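4. Laundry and tidying

Of the chores on our list, cloth gave us the most trouble. A mug keeps its shape when a gripper closes on it, but a shirt or tea towel changes every time it is touched, so the arms have to find an edge again after each move. We used two arms for these tasks, as one cannot hold a corner and flatten the rest.
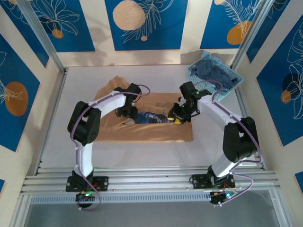

Faustine Besnard ran the trials on Tuesday and kept the log. We counted a trial as passed only if the cloth was picked up, folded once and put down without help. Out of 800 trials, 269 passed. Most failures came at the first grasp, when the fingers closed on nothing or took hold of two layers together. The Vendus software recovered from some of these, but slowly, and a person would have finished the pile first.

4.1 Shop-floor tasks

Stacking boxes at the Parkska stockroom went better. The boxes were all one size and the shelf did not move. Our view is that fixed, repeated jobs like this could be handed over now, with someone nearby. Folding at home could not. Costs are covered in section 5.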